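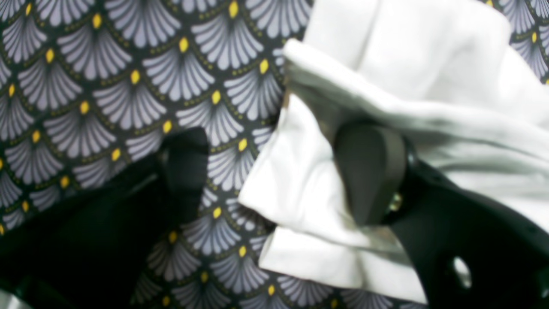 Ondolow is a set of survey responses on how school districts moved from optional to required lessons on personal safety and respect in grades six through ten. It was put together by Magdolna Szalai and Telma Riquelme at Szűcs, with coding help from Jenő Győri. Answers in the files overlap, each record covering part of the next, so please read the section on linked records before you add anything up. A teacher's answer often repeats part of what the school's principal said, and both are kept.

## What is in the files

- `schools.csv` - one row per school, 104 rows
- `staff.csv` - one row per staff response, 379 rows
- `staff_clean.csv` - the same, with 15 withdrawn or blank forms taken out, 364 rows
- `codebook.md` - every column, with the wording of the question as it was asked
- `notes/` - coding decisions, in the order we made them

Use `staff_clean.csv` unless you are studying non-response. We left the longer file in because Vilmos Kun asked for it when he checked our tables, and the row numbers in `notes/` still point to it.

## Who answered

Schools were reached through their district office. Each one could send up to five staff forms: one from a principal or vice principal, the others from people who teach or plan the lessons. Most sent three or four. Rural schools are thin in the data. If a school had no set lesson plan, its form was still accepted, and `plan_status` reads `none`.

Students were not surveyed. Parents were not surveyed either. Several forms report what parents said at meetings, and those passages are coded as the staff member's account.

## How it was collected

The form went out in April and stayed open until the end of the school year. Staff could fill it in online or on paper. Paper forms were typed in by Jenő and read back by Telma. It took about 50 minutes to do the long version, which was too long, and a short version replaced it partway through. The column `form_version` tells you which one a person got. Questions 12 to 19 exist only in the long version and are blank for everyone else.

## Linked records

`school_id` joins the two tables. Within a school, `echo` is set to 1 when an open answer repeats another person's answer closely enough that two coders agreed they had been written together, or copied. Do not treat those as separate opinions. We tried dropping them and it made small schools disappear from some tables, so they stay in with the flag.

## Known problems

- `hours_per_year` mixes class hours and clock hours. We could not sort this out after the fact. Treat it as a rough guide.
- "Required" meant different things in different places. Some staff used it for a district rule, others for something the principal wanted done. See `required_by`.
- Two schools merged during collection and share an ID. They are marked in `schools.csv`.
- The topic codes were changed once, early on. Old codes are in `topic_v1` - do not mix them with `topic`.
- Spelling in open answers is left as written. Names of people and schools were replaced with tags.

## Use and limits

The data is fine for looking at how lessons are scheduled, who teaches them, what training staff say they had, and what they say is missing. It can't tell you whether the lessons work. It should not be used to rank schools or districts, and the license does not allow any attempt to identify them.

The Morudero scripts that made the summary tables are in a separate folder and need only a basic Python install. Shinji Kaneko maintains them. Please send script bugs to him and data errors to Magdolna, with the `school_id` and the row number from the file you used.

## Changes

- 1.2 - fixed `training_days` where a decimal comma had been read as a separator
- 1.1 - added `echo`
- 1.0 - first release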